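Kit de pinzas manuales Brasholm: primeras semanas de uso

El kit llegó en febrero, en una caja de cartón sin relleno, con dos pinzas, sus cables y una hoja de instrucciones en inglés. La versión que he probado es la de par, que cuesta 235 euros en la tienda de Uvik. La unidad suelta sale por 172, así que comprar una sola no tiene mucho sentido si se piensa trabajar a dos manos.

Son pinzas que se llevan en la mano y que registran la trayectoria para entrenar después un brazo. El software que recomiendan es Truten. La instalación me costó 3 intentos por una dependencia mal fijada; una vez corregida la versión, no ha vuelto a dar guerra.

Como tarea de prueba elegí enchufar una clavija en una regleta. Exige poca fuerza de agarre y bastante orientación, y el cable tira de la clavija en cuanto se gira la muñeca.

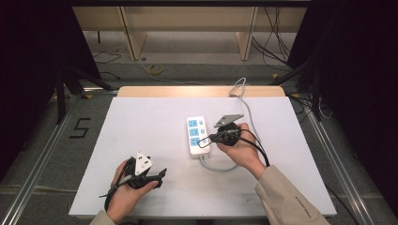
La clavija negra en la pinza derecha, junto a la regleta blanca. La izquierda, libre.

Grabé 22 repeticiones por sesión. La apertura de los dedos se registra bien y sin saltos. La orientación se degrada cuando el marcador queda muy inclinado respecto a la cámara, y en esta tarea eso ocurre justo antes de insertar. Lo reduje bajando el codo, con el consiguiente cansancio.

El cableado es lo peor del conjunto. El conector sale en mala posición y el cable acaba rozando la mano. La versión de Tilahun, más cara, lo lleva hacia atrás y se nota.

Me quedo el kit. Pendiente: repetir la prueba con clavijas de otro tamaño y publicar el fichero de calibración.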